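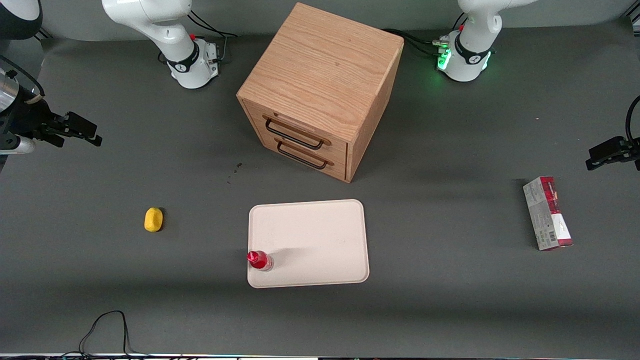

One packer on the day shift told us the sorting is easy enough once you stop trying to remember where everything went last time and start reading the drawer list. Most of the work comes down to that list.

Hatik is hiring 2 part-time sorters for its small storage line at the Zorkholm building. The line handles desktop cabinets, trays and the small items stored in them.

What you will do:
Check each two-drawer cabinet for scratches and sticking drawers
Sort small items onto trays, then into the right drawer
Fill in the count sheet and hand it to the shift lead
Clear and wipe your table before you leave

Shifts run 4 hours, starting at 7 in the morning. You will be on your feet for most of that time. Cabinets are lifted by hand, one at a time.

No experience needed. You should be able to read a printed list in English and keep a steady pace. Training is paid at the full rate.

The job starts in March. To apply, fill out the short form at the Zorkholm front desk and write job number 1355 at the top. Please list the mornings you can work.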